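Wostalia Court Heating Renewal: Liaison Meeting
Minutes of the September meeting
Held in the ground-floor meeting room, Wostalia Court, starting at 6.15 pm

Represented: leaseholders (east and west blocks), the managing agent, Condard (mechanical contractor), Conceição Building Services (consulting engineer). The managing agent took the chair and the minutes.

Apologies: the insurer's surveyor. The leaseholder representative for the north block joined by telephone from item 4.

1. Minutes of the previous meeting

Agreed as a correct record with one amendment. In item 6, "return valve" should read "return isolation valve". The managing agent will reissue the page.

2. Matters arising

2.1 Bin store door. Closer adjusted. The door now latches but is heavy to open from inside. To be looked at again when the joiner is on site for the riser cupboards.

2.2 Noise log. Entries received from the west block only. Most concern a knocking in the pipework shortly after the heating comes on in the morning. See item 5.

2.3 Parking for the contractor's van. Condard confirmed that the van will use the bay next to the substation and will not be left across the dropped kerb. Carried forward until the east block has gone a full month without a complaint.

2.4 Key to the roof hatch. Found. Tagged and returned to the key safe.

3. Plant room

3.1 The new buffer vessel has been delivered and set on its plinth. Capacity is 566 litres. Condard reported that the insulation jacket supplied was for a different model and has been sent back. The vessel will not be connected until the right jacket is on site, as there is no room to fit it once the pipework on the wall side is in place.

3.2 The engineer noted that the plinth is level front to back but falls slightly towards the drain. This is within tolerance. No action.

3.3 Clearance in front of the control panel has been measured at 800 mm. The engineer had asked for more on the drawing. Condard stated that the figure could be improved by turning the strainer on the make-up line through a right angle, at the cost of making the strainer basket harder to withdraw. After discussion it was agreed to leave the strainer as it is. The engineer will mark up the drawing as built.

3.4 The old pressurisation unit remains in place as a standby. The leaseholders asked how long it would be kept. Condard expects to remove it when the new unit has run through a cold spell without a fault.

3.5 The plant room light nearest the door is still flickering. The managing agent has ordered a fitting.

Action: Condard to confirm delivery of jacket. Engineer to revise plant room drawing.

4. Risers and corridor pipework

4.1 East block riser is complete and has been pressure tested. The test sheet was tabled. It lacks a signature in the witness box, although the engineer was present. The engineer signed the sheet at the meeting.

4.2 West block riser is complete to the second floor. Above that level the sleeve through the slab is narrower than shown on the original drawings. Condard proposes to core a new opening beside it. The engineer has no objection provided that the slab is scanned first and the old sleeve is filled with the same fire-stopping product as used elsewhere. The leaseholders asked whether the coring would be done during school hours. Condard agreed.

4.3 North block riser has not been started. The route passes behind the family room on the ground floor, and the wall panel there has to come off. See item 9.

4.4 The leaseholder representative for the north block asked why the corridor ceilings had been left open on the east side. Condard replied that the tiles are being held back until the insulation has been inspected. The engineer will inspect on the next site visit. The representative asked for it to be minuted that the open ceilings are dusty and that the corridor carpet has not been cleaned since the tiles came down.

Action: Condard to arrange slab scan and vacuum the east corridor weekly. Engineer to inspect insulation.

5. Interface units in flats

5.1 Kukard units are now fitted in all east block flats where access has been given. A small number of flats remain outstanding. The managing agent has written twice and will now telephone.

5.2 The knocking recorded in the west block log was investigated. The engineer's view is that the old pipe clips are gripping the pipe too tightly to allow it to move as it warms. The clips will be replaced as the new pipework goes in. In the meantime the morning start has been made more gradual by altering the ramp setting on the pump. The leaseholders reported that the noise is less sharp but still noticeable in the bedrooms on the stair side.

5.3 The standby setting on the Kukard unit keeps a small amount of hot water moving so that the tap runs warm quickly. Several residents have asked whether this can be turned off to save heat. It can, through the installer menu. Condard advised against residents entering the menu, as the same screen holds the temperature limit for the domestic hot water. It was agreed that Condard would change the setting on request during the commissioning visit, and that a change after that visit would be chargeable.

5.4 Cupboard doors. Where the new unit projects further than the old one, the cupboard door no longer closes. Condard will pack out the frame. Painting of the packing piece is not in the contract. The leaseholders consider that it should be. Not resolved. The managing agent will check the wording of the specification and report.

5.5 User guide. The draft was thought too long. The page on error codes is to go first and the page on warranty registration last.

Action: managing agent to check specification on painting. Condard to reissue user guide.

6. Water treatment

6.1 Samples were taken from the east block return. Iron is higher than the engineer would like, which was expected after the changeover. The system will be flushed again and dosed. A further sample will be taken after the dose has circulated.

6.2 The side-stream filter was opened and found heavily fouled. Condard will clean it at every visit until it comes out clear.

6.3 The leaseholders asked whether flushing would interrupt the hot water. There will be an interruption during one morning, from 9.30 am until early afternoon. Notices will go up in the lobbies and be put through doors.

Action: Condard to supply wording for notices.

7. Metering and billing

7.1 Heat meters in the east block are reading. The readings are collected by radio and the receiver in the stairwell has been picking up most flats. Those at the far end of the top floor are intermittent. Condard will try the receiver one landing higher before adding another.

7.2 Billing will stay on the present flat charge until all blocks are metered. The leaseholders from the east block asked for this to be reviewed, as they are ready now. The managing agent explained that two methods cannot run side by side under the present lease wording. Noted.

7.3 The standing charge has not been set.

8. Costs

8.1 One variation has been submitted since the last meeting, for additional isolation valves at the foot of the west riser, in the sum of £3,161. The engineer has checked the rates and recommends payment. Approved.

8.2 Condard gave notice of a further variation for the coring in item 4.2. The amount will depend on the slab scan. The leaseholders asked that a price be given before the work starts. Agreed.

8.3 The contingency remains unspent apart from the above.

9. Family room, ground floor

9.1 The wall panel has to be removed to reach the north riser. Condard needs the room for around 2 weeks. The bookings diary will be closed for that period and the parent and toddler group has been offered the meeting room.

9.2 Loose furnishings are to be cleared before the work. Storage baskets, soft toys and books will go into the dry store off the lobby. Wire shelving is to be emptied before it is moved and kept away from the panel. Fabric items to be bagged against dust.

9.3 Condard will lay board over the floor covering and seal the door with a zip screen. Extraction will be run during cutting.

9.4 On completion the panel will be refitted with screws and cup washers in place of nails, so that the valve behind it can be reached. The engineer asked for a label on the panel. The leaseholders asked for a small one.

9.5 The radiator in the room is to be replaced by one with a lower surface temperature. Model to be confirmed.

Action: managing agent to clear room and close diary. Condard to confirm radiator model.

10. Any other business

10.1 The west block lift was out of service for part of an afternoon. Unconnected with the heating works.

10.2 A resident has asked for the old cast radiators from the stairwells. Condard has no objection to their being taken once drained. The resident must arrange collection and sign for them.

10.3 The leaseholders asked for drawings to be circulated before meetings and not tabled. Agreed.

11. Next meeting

To be held in the same room at 6.15 pm, after the slab scan has been reported. The managing agent will circulate the date.

The meeting closed at 7.50 pm.

Attachment to item 9

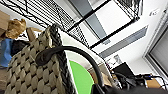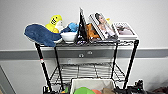
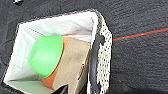
Loose furnishings: baskets (first and third), wire shelving with soft toys and books (second).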